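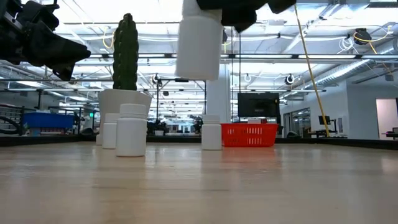

The Vinano was on a thirty-day trial, and I had been engaged to write the acceptance report. The kit as quoted came to two arms, two grippers, a control box and a licence. Zistedard had sold it to my client, Santoso, as a bench packer for small bottles. The test was simple. White bottles stood on a wooden table, a red basket stood near them, and the arms were to put the bottles in the basket. A cactus in a white pot shared the table as the obstacle, and the contract said it must not be touched. With a bottle up in the gripper and the cactus a short reach away, I found that I held my breath. I left this out of the report.

Teguh Ong, the Zistedard engineer, sat at the keyboard and did not hold his breath.

"What does it do if it drops one?" I asked.

"Logs it and carries on."

"And if it touches the plant?"

"Logs it and stops."

The log was a plain text file. I read it each evening. By the second week it had 3,000 lines, nearly all of them the word PLACE and a time. On line 148 there was a different word, WAIT, with no error code. It came up again further down, always for 11 seconds, always on the left arm.
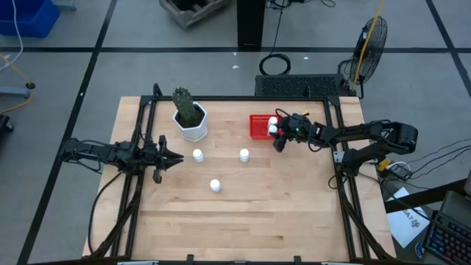
I asked Teguh what called it. He searched the manual, then the source, and said there was no such command. The older model, the Traver, had one. It had been used when a person put a hand over the table.

"Was there a hand over the table?"

"Not on my shift."

I checked the times against the door record. Each WAIT fell at night, with the room locked and the lights off. I moved the cactus to the other side of the pot mark and ran the test again. The waits moved to the right arm.

My report gave the Vinano a pass on placement, a pass on clearance and a query on cycle time. Under remarks I wrote that the unit appeared to be giving way to something. Santoso asked me to strike the sentence, and I did. They bought 2.

Filed under: Short Fiction / Machines

Comments

pellworth: Would have liked to know what the manual said about the Traver.

Dunnock9: "They bought 2." Felt that one.

m_harrow: Is 11 seconds long enough to water a cactus? Asking for my own bench.

Home | Stories | Archive | Submit | Contact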